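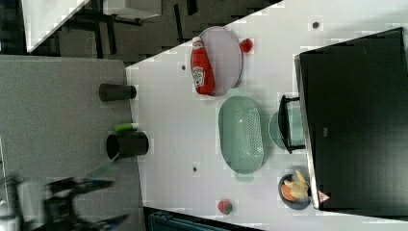 Lonari发布《桌面操作机器人作业规范》,面向实验室与教学场所免费开放

Lonari今天正式发布《桌面操作机器人作业规范》第一版。规范针对在普通桌面上抓取、移动和摆放日用品的机械臂,内容涵盖桌面布置、人员站位、物品登记、急停检查、数据记录和收工清理,中文版与英文版同步上线,任何实验室、学校和企业都可以免费下载、打印和改编。

起草工作由Lonari与Dimero、Charvát两家单位共同完成,Risteter负责试行阶段的现场组织。四家单位的工程师、操作员和安全人员一起改了好几轮稿子,最后定下来的正文分为6章,每一章都可以单独取出来贴在工位旁边。

“我们太高兴了!”规范主编松田真由(Mayu Matsuda)说,“工业机械臂的安全要求大家已经很熟悉,可是一张摆着盘子、杯子、番茄酱瓶的桌子该怎么管,各家一直是各写各的。有的写了半页纸,有的全靠老师傅口头交代。现在终于有一份东西,新来的同事第一天就能照着做。”

从桌面开始

第一章讲的是桌面布置。规范要求每次作业前划定“操作区”和“缓冲区”:机械臂可以在操作区内自由运动,缓冲区只允许低速通过。两张桌子拼接使用时,接缝两侧要分别登记高度,有高差的须在任务单上写明。桌面上的安装孔也要登记,小件物品不得压在孔上摆放。

厨房类任务单独占了一节。较重的电器,例如烤箱、微波炉,应先于其他物品就位,门和把手的活动范围要在任务单上画出来。用于抓取练习的电器默认不通电;确需通电的,必须由第二个人确认并签字。瓶子、杯子允许侧放,侧放的朝向属于任务条件的一部分,要和物品名称一起记下来。设备原有的警示标签一律不得遮盖或撕除。

真食物与仿真食物的区分写得很细。真食物当天清理,不得留到第二天;仿真食物按编号入盒,表面破损后停用。两类物品不能混放在同一个容器里,这一条在试行中得到的支持最多。

人站在哪里

第二章和第三章规定人员站位与急停。机械臂运动期间,操作员的手不得伸入操作区;需要扶正物品时,先暂停,再伸手,手离开后由本人口头确认才能恢复运行。急停按钮每班开始前按一次,复位后在记录表上打钩。

“口头确认这一条,我们争论得最久。”负责安全部分的约努茨·加夫里勒(Ionuț Gavrilă)说,“有人觉得按个键就够了。我坚持要说出声来,旁边的人听得见,整个房间就都知道机器要动了。试过几天以后,连原来反对的同事也习惯了,我特别欣慰。”

夹爪的检查周期也有了统一写法:开工前看指尖垫片和紧固件,换班时看线缆,发现松动即停机。规范没有指定任何品牌或型号,只规定检查什么、由谁检查、记在哪里。

801次作业的试行

正式发布之前,规范草案在四家单位的工位上完成了801次作业的试行,共收到436条书面意见。意见大多来自一线操作员,其中不少直接进了正文,包括任务单的版式、物品编号的位置,以及收工清单的顺序。

广濑明日香(Asuka Hirose)在Dimero带操作员小组,她参加了全部意见的整理。“大家提得真认真,有人连表格里的格子太窄、戴着手套不好写都提了,我们就把格子加宽了。还有人画了自己工位的草图附在后面,看得出来是下班以后画的。我把这些草图都留着呢。”

Charvát的考科·林德奎斯特(Kauko Lindqvist)负责数据记录一章。按照规定,每次作业都要保存任务单、物品清单和中断原因;失败的作业与成功的作业同等保存,不得删除。凡是拍摄作业过程的单位,还应事先告知在场人员拍摄范围,并提供不入镜的通道。“失败的记录特别有用,”他说,“夹爪为什么没夹住碗沿,下一组人看一眼记录就能少走弯路。”

培训与下载

即日起,Lonari网站提供规范全文、空白任务单、急停检查表和收工清单。首批另印制1,000份装订本,寄送给提出申请的学校和公共实验室,不收取费用,邮费由Lonari承担。

线上讲解每周二下午三点举行,由宫崎达也(Tatsuya Miyazaki)主讲,每场留出一半时间答疑。宫崎达也说:“请把你们桌子上的难题带来!软的、滑的、会滚的,我们都想听。上次预讲光是圆碗该从哪一侧夹就聊了很久,我自己也学到不少。”

规范为自愿采用文件,不替代各地现行法律法规及设备制造商的安全说明。采用单位可以根据自身条件增加要求,但对急停、站位和通电确认三项内容不得降低标准。

第二版的意见征集已经开放,重点是双臂协作和多人共用工位。意见可通过Lonari网站的规范页面提交,请注明所涉章节和工位类型。媒体采访与装订本申请也使用同一页面的联系表单。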